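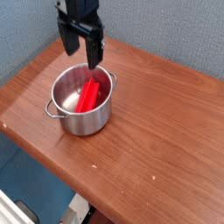
Can the Ikero parallel gripper be rented before a lab commits to buying one?
Drutley rents the full kit by the month, starting in January, and the rental fee comes off the price if you keep it.

The kit contains the gripper, a wrist adapter, two sets of flat fingers, a fixed camera mount and a license for Sial, the control software. The arm is not included. Adapter plates are stocked for most small arms; send the flange drawing with your order if yours is unusual.

Daichi Nishimura ran the kit through our standard container tests for this issue. Picking a part off an open table says little about a gripper, so most of the work was done with parts inside vessels. A steel cooking pot is a hard case. The wall limits how far the fingers can open once they are below the rim, a part leaning on the wall has to be taken at an angle, and polished metal throws highlights that confuse depth estimates. Sial has a setting for reflective surfaces, under Vision, which is off by default. Turn it on before calibrating.

Finger opening is set in software and can be changed between approach and descent. We recommend a wide approach, then narrowing above the rim. Wrist rotation should be matched to the long axis of the part before the descent starts. The Vorndale fingers sold for the previous model fit the new carriage but need the longer screws.

Setup took 19 minutes from opening the case to the first commanded move. The manual is 129 pages and the wiring section is good. The index is not, and the error codes are split between two appendices.

Rental requests go to Ankica Hodžić at the Drutley service desk. Include the arm model, controller version and shipping address.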